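How to Get Painter's Tape Off Without Tearing It

Posted in June by the Cestbridge Home Desk
400 shares | 3 comments

Blue painter's tape comes up cleanly when it has only been down a day or two. Leave it longer and it starts to split into thin strips, and you end up picking at it with a fingernail.

1. Find an end that is still whole. Lift it with a plastic scraper held nearly flat. A metal blade will mark most finishes.

2. Fold the end back over itself and pull slowly, low to the surface. If the edge starts to fray, stop and begin again from the other end. Where two strips cross, take the top one off first.
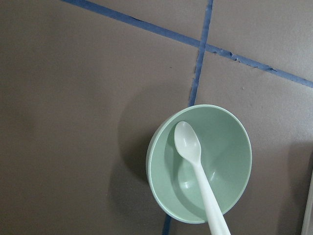
3. Warm any stubborn pieces with a hair dryer on low. Keep it moving, and try the tape again after half a minute.

4. Wipe off leftover glue with warm water and dish soap. For old residue, rub in a little cooking oil, wait ten minutes, then wash it off.

On fresh paint, score along the tape line before pulling.

Contact the desk | © Cestbridge | Back to top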